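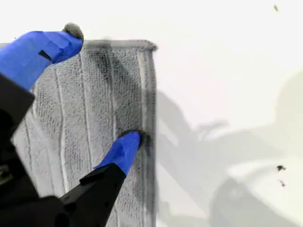 第4章 指部の被覆とタオル把持の調整

読了時間:9分

印刷する | メールで送る

4.1 本章の適用範囲

本章は、共同工房ルドトン(Rudton)において会員が組み立てる卓上型アーム「カタリー(Katalley)」の二指グリッパについて、指部の被覆、指先パッドの取付け、および布類を対象とした把持調整の手順を定める。アーム本体の組立ては第2章、配線および制御基板の設定は第3章による。第3章の動作確認を完了していない機体に対しては、本章の作業を行ってはならない。

本章の手順は、自宅で作業を行う会員にも適用する。ただし、4.6に定める連続運転については、工房内の指定作業台に限り実施を認める。

4.2 用意するもの

・組立て済みのグリッパ(指部の被覆前のもの)
・青色の被覆材(テープまたは筒状スリーブ。幅および厚さは部品表Bによる)
・ゴム製指先パッド 2個
・無水エタノールおよび不織布
・プラスチック製へら
・六角レンチ一式
・試験用の布(灰色のパイル地タオル。使い古しのものでよい)
・白色の作業板
・作業記録票

試験用の布は、グロドラ(Grodora)収納棚の下段に保管されている。汚れの付いた布であっても試験に使用してさしつかえないが、油分または切粉の付着したものは除外する。指先パッドの表面が汚染され、以後の調整値が再現しなくなるためである。

4.3 指部の被覆

1. 制御基板の主電源を切り、電源プラグを抜く。非常停止ボタンを押し込んだ状態で作業を開始する。

2. 左右の指を手で最大まで開く。抵抗が強い場合は無理に動かさず、第2章の減速機の項に戻って組付けを確認する。

3. 指部の表面を、エタノールを含ませた不織布で拭く。3Dプリント品の場合は、積層の段差に残った粉を先に刷毛で落とす。

4. 被覆材を指の付け根側から先端側へ向けて取り付ける。テープを用いる場合は、前の巻きに半分重ねながら進める。スリーブを用いる場合は、先端側から差し込み、指の輪郭に沿って少しずつ引き寄せる。

5. 表面をへらで押さえ、大きな浮きを除く。指部には平面と角が混在しているため、軽微なしわや面状の折れが残ることがある。しわが指先パッドの座面に掛かっていない限り、巻き直しの必要はない。

6. 指の基部(黒色の部分)には被覆を行わない。基部まで巻いた場合、開閉時に被覆材がリンクに噛み込むおそれがある。

7. もう一方の指についても、同じ手順を繰り返す。左右の被覆は同じ材料とし、テープとスリーブを混用しない。

注記:被覆の色は機能に影響しないが、ルドトンでは青色に統一している。灰色や白色の布を扱う際、指の位置を目視で判別しやすい。他の色を使用する場合は、作業記録票の備考欄にその旨を記入すること。

注意:カッターナイフを指部に当てたまま被覆材を切断してはならない。切り込みが樹脂に達すると、把持荷重をかけた際の破断の起点となる。被覆材は、必ず取り付ける前に所定の長さに切断しておくこと。

4.4 指先パッドの取付け

1. パッドの内側に異物がないことを確認する。

2. パッドを指先に対してまっすぐに当て、根元まで押し込む。斜めに入った場合は一度外し、初めからやり直す。

3. パッドを指でつまみ、軽くねじる。回転またはずれが生じる場合は、指先の被覆材が余っていないかを点検する。

4. 左右の指をゆっくり閉じ、パッド同士が正面で接することを確認する。上下のずれが認められる場合は、基部の固定ねじを緩め、位置を修正したうえで締め直す。

5. パッドの製造ロットを作業記録票に記入する。

注記:左右のパッドに色味の差があっても、硬度表示が同一であれば使用してよい。硬度表示の異なるパッドを組み合わせてはならない。

4.5 タオルによる把持調整

布は剛体と異なり、押さえる位置によって挙動が大きく変わる。本節では、初めにタオルを2点で押さえる動作を確認し、その後につまみ上げの動作へ進む。

1. 作業板を平らな台に置き、四隅を固定する。板面の糸くずや粉を拭き取る。細かな異物が少量残る程度であれば支障はないが、指先が通る範囲は必ず清掃する。

2. タオルを縦向きに広げ、畝(うね)のある生地では畝がアームに対して毎回同じ方向を向くように置く。縁の折返しが浮いている場合は、手で押さえて平らにする。

3. 作業者は可動範囲の外に出る。非常停止ボタンに手が届く位置に立ち、周囲に声をかけたうえで主電源を入れる。

4. 操作画面で「布モード」を選択し、把持力の初期値を75に設定する。この値は制御基板上の指令値であり、力の単位を表すものではない。

5. 手動送りでグリッパを下降させ、一方の指先をタオルの上縁付近に、他方の指先を側方の折り縁付近に合わせる。

6. パッドが布に触れた時点で送り速度を最低に切り替え、布がわずかに沈むまで押し下げる。

7. その位置で停止させ、タオルの浮き、ずれ、およびパッドの傾きを目視で確認する。のぞき込む際も、頭部を可動範囲に入れてはならない。

8. 問題がなければ、現在の位置を「押さえ点」として登録する。

9. 登録後、指を一度上昇させ、自動で押さえ点に戻す。戻り位置が登録時と異なる場合は、第3章の原点復帰を行い、手順5からやり直す。

10. 押さえ動作が安定した後、指を閉じる動作を加える。布が指の間に寄らず、パッドだけが滑る場合は、指令値を少しずつ上げる。布が強くよじれる場合は、指令値を下げる。

注記:タオルの濃い汚れや変色は、カメラを用いた縁の検出を妨げることがある。検出が不安定な場合は、タオルの向きを変える前に照明を調整すること。アーム自身の影が作業板に広く落ちる配置では、影の輪郭が布の縁として誤認される例が報告されている。照明をアームの反対側に追加し、影を薄くすることが望ましい。

注意:押さえ動作中に布を手で引き抜いてはならない。布が外れた瞬間に指が急に閉じ、負傷するおそれがある。布を取り除くときは、指を上昇させ、停止表示を確認してから行う。

4.6 連続運転の確認

1. 4.5で登録した動作を読み込み、速度を最低に設定する。

2. 操作画面の回数欄に59を入力し、運転を開始する。途中で非常停止を行った場合、それまでの回数は無効とし、最初から数え直す。

3. 運転中は作業台を離れない。異音、焦げたようなにおい、被覆材のめくれのいずれかが認められた場合は、直ちに停止する。

4. 運転終了後、主電源を切り、モータが十分に冷えてから指部を点検する。

5. 点検結果を作業記録票に記入し、安全担当のメルヤ・ハマライネン(Merja Hämäläinen)に提出する。自宅で4.5までを終えた会員は、工房に機体を持ち込んだ際に本節を実施するものとする。

4.7 異常時の処置

(1) 指先パッドが外れる
パッド内側および指先をエタノールで拭き、乾燥後に再度取り付ける。再発する場合はパッドを交換する。接着剤による固定は認めない。

(2) 被覆材の端がめくれる
めくれた部分のみを切り取らず、その指の被覆をすべて外して交換する。部分的に切り取ると段差が生じ、布のループが引っ掛かる原因となる。

(3) パイル地のループがパッドに絡む
主電源を切り、ループをへらで外す。引きちぎった繊維が指の関節に入った場合は、関節カバーを開けて除去する。

(4) エラー633が表示される
指の位置指令と検出位置に差が生じている。布が基部に巻き込まれていないかを確認し、異常がなければ原点復帰を行う。続けて表示される場合は使用を中止し、機体に「調整中」の札を掛けたうえで、整備担当のチャイワット・ルンルアン(Chaiwat Rungrueang)に連絡する。

(5) 押さえ点が毎回同じ方向にずれる
作業板の固定およびアーム台座のねじを点検する。ブオリネン(Vuorinen)製の旧型台座を使用している機体では、締付け後に台座の水平を測り直すこと。

4.8 保守および保管

指部の被覆は、運転前に毎回目視で点検する。しわの増加そのものは交換の理由としないが、下地の樹脂が露出した場合は交換する。指先パッドは、表面に光沢が出たとき、または縁に亀裂が生じたときに交換する。

保管時は指をわずかに開いた状態とし、パッド同士を接触させたままにしない。タオルを挟んだままの保管も禁止する。試験用の布は使用後に糸くずを払い、元の棚に戻す。洗濯は月ごとの当番が行い、柔軟剤は使用しない。

工房の暖房が止まる1月の夜間は、パッドのゴムが硬くなりやすい。この時期は、機体を室温に置いてから4.5の手順10を再度行い、指令値を確認すること。前回の値をそのまま使用してはならない。

作業記録票は、機体ごとの綴りに新しいものを上にして保管する。被覆材、パッド、指令値のいずれかを変更したときは、変更前の値を消さずに線で抹消し、その横に新しい値と作業者名を記入する。

次章:第5章 カメラの取付けと縁検出の設定

当サイトでは、利便性の向上のためCookieを使用しています。閲覧を続けた場合、Cookieの使用に同意したものとみなします。

印刷する | メールで送る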